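Stirkton Hand Gripper, two-finger, with teaching handle

Print this page | E-mail this page to a colleague

Stock item. Sold singly. Reviewed for the Kinutov equipment pages, Thursday, October 26, 2023

Every spring we get letters asking when we will list a machine that tidies up. Not this year. What we do list is the Stirkton, a gripper you hold and work yourself, meant for people who want to record how a job is done and hand the result to a robot arm later on. Read the whole page before you order, as two buyers in April sent theirs back thinking it would move about on its own.

The idea is simple enough. You hold the handle, you open and close two fingers, and you do the chore: put the stapler back in the box, lift the jar, move the fruit out of the plant. You do it again, and again after that. The makers suggest 1,000 goes at a task before training anything on it. We stopped at 55 and our wrists had had enough by then.

Small mixed objects are a fair test for this sort of tool, and a harder one than the tidy blocks in the sales film. A cube has flat sides and forgives you. A round canister on its side rolls if you come at it wrong, and a glass jar has to be taken squarely or left alone. A book lying flat gives two fingers almost nothing to hold.

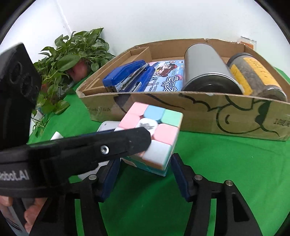

Desk-tidying test: puzzle cube at the gripper, stapler, book, canister and jar in the cardboard tray.

Ebbe Eklund, who runs our bench tests, timed the same clear-up by bare hand and with the Stirkton. By hand it took 11 seconds. With the gripper it took 55, and that was a grown man with good eyesight deciding every move. Take the man away and put software in his place, and you can see why we are slow to promise anything. Abdelaziz, the dealer who supplies the arm mount, is more hopeful than we are. He has a customer whose arm sorts plastic lids into two bins all day, and by his account it does that well. Lids are all the same, though. A desk never is.

On the shop floor the case is a bit better. If the parts arrive the same way up, in the same tray, under the same lamp, a trained arm may well earn its keep. Brultmont make a fixed jig for that kind of work which costs less and needs no training at all, so ask yourself whether you need the clever version.

What you get
Gripper with handle, two fingers, spare finger pads, small driver for the screws, printed guide.

What you don't get
An arm, a computer, or software. The arm mount is ordered separately.

Care
Check the finger screws before each session. Wipe the pads with a damp cloth. Keep grit out of the joints.

Returns
Within 30 days, with all parts. We do not take back units with the pads cut or glued.

Our view: a decent hand tool for people doing research, and poor value for anyone who just wants the kitchen table cleared. We will look again next year – the fingers are already good enough, the rest is a long way behind.

Reader comments (3)

Marrow_Lane
Bought one for the college. Students like it. The pads wear faster than the guide says, so get extras.

P. Dunmore
Can it do washing up? My wife wants to know and so do I.

tinshed
Agree about the jig. We had an arm on trial for packing and went back to people after a fortnight – every time the boxes changed it needed teaching again. Does the mount fit the older Abdelaziz plate?

Print this page | E-mail this page to a colleague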